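Home | Talks | Slides | Archive | Contact

We use cookies to remember your settings. Accept | Decline

Private label in mid-size grocery: speaker notes
Radoslava Hájek, Feb 19, 2022

Slide 1 - Scope
Zidham runs 83 stores. Data covers packaged food only. Fresh and tobacco are out. Say this first, the question always comes up.

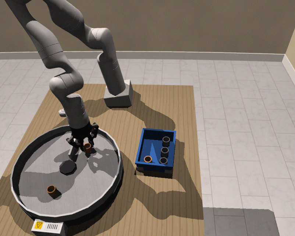

Slide 2 - Range
Average store carries 930 packaged lines, of which 300 are private label. Give both numbers slowly. Plisow store formats are smaller and are not comparable - skip unless asked.

Slide 3 - Margin
Gross margin per line is higher on private label, but shelf turns are lower in coffee and cereal. Define "turn" before showing the chart.

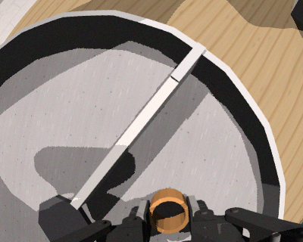

Round container, seen from above.

Slide 4 - Suppliers
Eight suppliers cover the whole range. Doležal packs dry goods, Lanano packs sauces. Contract terms are not public. Thanasis Koutsoukos takes questions on lead times. 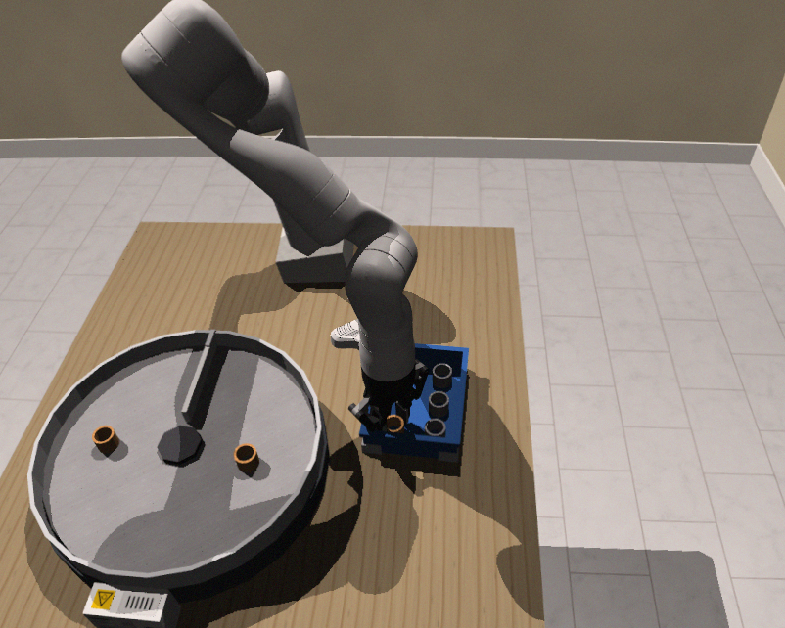
Gripper over the blue holder, orange cup at the front edge.

Slide 5 - Next steps
Repeat the price check in March with the same basket. Leave the contact slide up during questions.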